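## 4. Parking the Arms at the Counter

This section assumes you have finished section 3, both arms power up, and nothing smells like a toaster. If you skipped section 3 because it was mostly about cable ties, go back and do the cable ties.

You will need:

- the assembled base with both arms mounted
- a 2 mm hex key (the good one, which is in the Narex tin and should go back in the Narex tin)
- painter's tape
- a laptop running the Volura control panel
- one shallow bowl, metal, nothing you'd miss

### 4.1 Rolling up

1. Switch the motors off at the base. The software stop does not count as off.
2. Push the base toward the counter by its lower frame. Do not push on the forearms. They look like handles and they are priced like forearms.
3. Stop when both grippers can reach the front edge of the counter with the elbows still bent. An arm at full stretch has nowhere left to go and will tell you so by faulting.
4. Lock the casters. Lean on the base. If it moves, the casters are not locked, whatever the little red tabs say.
5. Put a strip of tape on the floor along the front of the base so you can find the same spot tomorrow. On tile, line it up with a grout line and save yourself some crawling.

**Note:** Chairs and stools near the counter are fine as long as the base and the cables clear them. Check again after anyone has had breakfast.

### 4.2 Checking the cables

1. With the motors still off, lift each forearm by hand through its full range.
2. Watch the black cable on the outside of the forearm. It should follow the arm without going tight at the wrist connector.
3. Check the loop on the left arm. It needs enough slack to let the elbow turn, and not so much that it can catch on a drawer pull. Chang-ho Chae's rule for the first build was a loop you could pass a grapefruit through. No one has come up with a better unit.
4. Tug each connector gently. If it comes out, it was never in.

**CAUTION:** Never free a snagged cable while the motors are on. The arm does not know your thumb is a special case.

### 4.3 Setting the ready pose

1. Clear your own hands, sleeves and coffee from the reach of both arms.
2. Switch the motors on and wait for the Volura panel to show both arms green. Seven seconds is normal. Amber means you have a loose connector and should return to 4.2 with humility.
3. Select **Ready – Counter** and set the speed to 9 percent. Yes, it's slow. You can be impressive later.
4. Hold the stop button in one hand and press **Go** with the other.
5. Compare your result with the picture. Both grippers should end up near the front edge of the counter, with the bowl close to that edge and the right gripper just short of it.

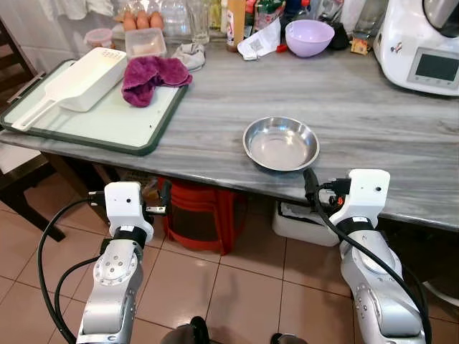
*Fig. 4-1. Ready pose at the counter, seen from the head camera.*

If an arm stops low, with its gripper under the countertop, do not command it upward. Hit stop, back the base away by hand, and rerun the pose in open floor. A stone counter will win this argument every time, and the gripper jaws take a while to reprint.

### 4.4 First touch

1. Place the bowl so that its rim is the closest thing to the right gripper. An empty bowl is best until you trust the grip force.
2. Set grip force to the lowest step.
3. Jog the right gripper forward until the jaws straddle the rim, then close.
4. Lift a finger's width, hold, and set it down again.
5. Repeat with the left arm after moving the bowl over. Do not have one arm hand it to the other yet. That's section 7, and section 7 is mostly about apologies.

**Note:** Shiny steel confuses the Zistley depth sensor, which may report the bottom of the bowl as being somewhere in the basement. Trust your eyes for the height and use the sensor for left and right.

**CAUTION:** Move eggs, glass jars and anything with a blade well outside the taped reach zone before raising the speed. The back of the counter is acceptable at 9 percent. It stops being acceptable sooner than you'd like.

### 4.5 Saving the position

Press **Save Pose** and give it a name you'll recognize. "test2_final_new" is taken. The Vasylenko controller board keeps 500 poses and overwrites the oldest one without asking, so copy the file to the laptop before you shut down.

Leave the tape on the floor.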